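Wire sponge baskets, worth having or not?

Posted by plaltside_pete 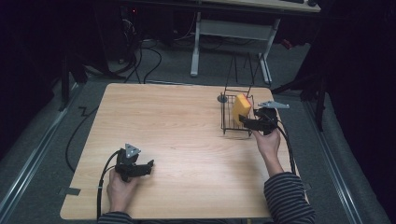
Been using a little black wire mesh basket for the washing-up sponge since May, the sort with the tall handle at the back. Before that it sat in a puddle behind the tap and smelled. I stand the sponge on its end now and it dries overnight. Anyone else had one long enough to say if they rust?

marrowfat79

Mine went at the welds after 15 months. Black coating lifted first, then orange marks on the worktop. I went back to a saucer.

Ayana Fikre

A saucer is no better than the puddle. The water has nowhere to go. Get a stainless one and put a folded cloth under it.

marrowfat79

I tip the saucer out. Takes 2 seconds.

dunnock

Does standing it up make any difference? I lay mine flat on the mesh and it's dry by morning.

plaltside_pete

Mine stayed damp underneath when it was flat. Might be the thick sponges I buy.

Ayana Fikre

Up on end for me too, scourer side to the wall. I change it every fortnight whatever it looks like.

dunnock

Every fortnight seems wasteful. I put mine through the dishwasher and get almost two months.

marrowfat79

If you've got a dishwasher why are you washing up?

dunnock

Pans.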